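Judicial Nominations Watch - progress report to the Edatden Fund
Prepared by Joana Teixeira, 10th May

Since February we have followed the process for filling the two empty seats on the Jakau appeal court. The justice department received 66 applications and published the names of 49 people who met the basic rules. We have now read the public record of every one of them.

Most of our time went to past rulings. We have catalogued around 900, and each has a short note in plain language. The notes are sorted by area of law, and labour cases are the largest group.
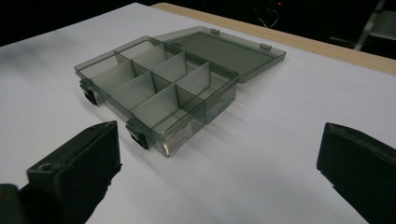
Work with local partners

Our partners in Indley and Crenshaw held evening meetings where residents could ask how a judge is chosen. The Crenshaw meeting was well attended. In Indley the hall was changed on the same day, and some people did not find us.

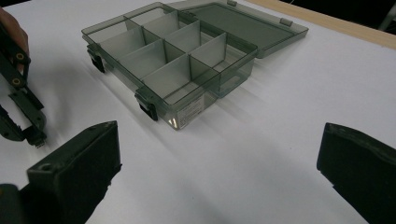

We also wrote to the senators of the legal affairs group and asked that the hearings be open to the public. Three offices answered, all in favour. The chair has not yet replied - we will write again next week.

Spending is within the budget, except for translation, where the cost was higher than we planned. We ask the Fund to let us move the unused travel money to this line.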